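Tableware > Care and Cleaning > Dull center on pink plates

lolmedo
Posted 03/11/2021
I have a set of light pink plates from Emska, bought secondhand, no material stamp on the back. They go through the dishwasher on the normal cycle. The center of each one now reads darker than the rim. I have tried dish soap and a nylon pad, then baking soda paste left on for 45 minutes. No change that I can measure by eye. Is this staining or surface wear, and does it matter for use?

kiln_and_rack
Need the material first. Weight, and the sound when you tap it with a spoon. Ceramic rings, melamine gives a short click, polypropylene gives a thud and flexes if you press opposite sides.

lolmedo
Short click. No flex. 222 grams on the kitchen scale. One of them on the gray table, light coming from the right: 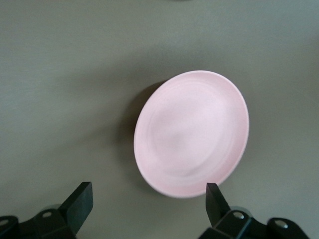

Pink plate, before the second round of paste. Darker patch is in the middle of the well.

nernow_dan
Looks like melamine to me, going by your tap test more than the picture. Plain pink, no pattern, so no decal to worry about. Melamine loses its gloss where knives and pads work on it, and the roughened area holds tea, tomato and so on. I'd call it wear plus stain. Stop using the nylon pad.

C. Cordero
Disagree on the wear part. I see soft curved bands around the well, lighter and darker, and no scratches I could point to. A recessed plate lit from one side will shade like that when it is brand new. Turn it a quarter turn under the same lamp. If the dark patch turns with the plate, it's in the plate. If it stays put, it's light.

nernow_dan
She said every plate does it and that it's a change from before.

C. Cordero
She said "now reads darker." Secondhand set, so there is no before to compare with except memory. The test takes no time.

kiln_and_rack
Both could apply. Do the rotation, then run a fingernail from the slope into the flat part. Drag means the surface is rough.

lolmedo
Rotation done on 3 plates. On two the patch stayed where it was relative to the lamp. On the third it moved with the plate, and there is some drag with a fingernail. So one worn plate, the others fine.

nernow_dan
Fair enough on the two. For the third, oxygen bleach in warm water, 6 hours, rinse well. No chlorine bleach on melamine.

mistbridge_kitchen
Top rack only from here on, and keep them out of the microwave.

lolmedo
Soaking the third one tonight. Will report.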